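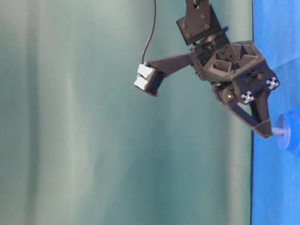 Background color decides how quickly a small item is found on a work surface. Hue matters less than the difference in lightness: two colors from the same family, at a similar lightness, tend to merge at the edges when the light is poor. A blue cylinder against a bright blue panel is a close pairing of that type. Dark plastic against teal separates well, including thin struts and pointed ends. Check any new mat or liner with the parts that will be used on it, under the lamp that will be used over it.

Workshop > Surfaces and Lighting > Bench Colors
Search tips Enter a keyword
Reading time: 3 minutes

Choosing a surface color

Sort the items used most often into light, medium and dark. If most are dark, use a pale mat. If most are bright metal, use a medium gray or a dull green with no gloss. White makes dark screws easy to see but throws glare under a strong lamp, and clear plastic caps disappear on it. For mixed work, keep two mats of different lightness and swap them as needed.

Patterned liners are unsuitable. Small repeats such as dots or checks are close in size to washers and nuts.

Testing

Lay the parts on the mat and take a phone photo in black and white. Anything that blends into the surface in gray will be hard to find by eye at the end of the day. Repeat the test in February light if the bench is next to a window – a mat chosen in summer can look much darker then.

Cylinders and other rolling items

Tubes, dowels and spray cans need a stop as well as contrast. A strip of self-adhesive foam along the front edge of the bench is sufficient for light items. For heavier ones use a shallow tray lined with rubber mesh. Lay the tray so that the long side is parallel to the bench edge, and store cylinders across it, with their ends against the long sides.

Where a tube is the same color as the surface, put a band of light tape near each end. Masking tape lifts cleanly if replaced regularly. Leave labels and hazard markings uncovered.

Lighting

Place the lamp to one side and low enough to cast a short shadow. An overhead light directly above the work removes the shadow, and with it most of the outline of a round object. Matte surfaces are preferable. On a glossy surface, move the lamp until the reflection falls outside the work area.

Care

Wipe mats with a damp cloth and mild soap. Solvent can leave pale patches, which are easily mistaken for dropped parts. Sawdust lightens a dark mat considerably – brush it off before looking for anything small.

Text: Sumathi Pai. Checked by Bendik Engström.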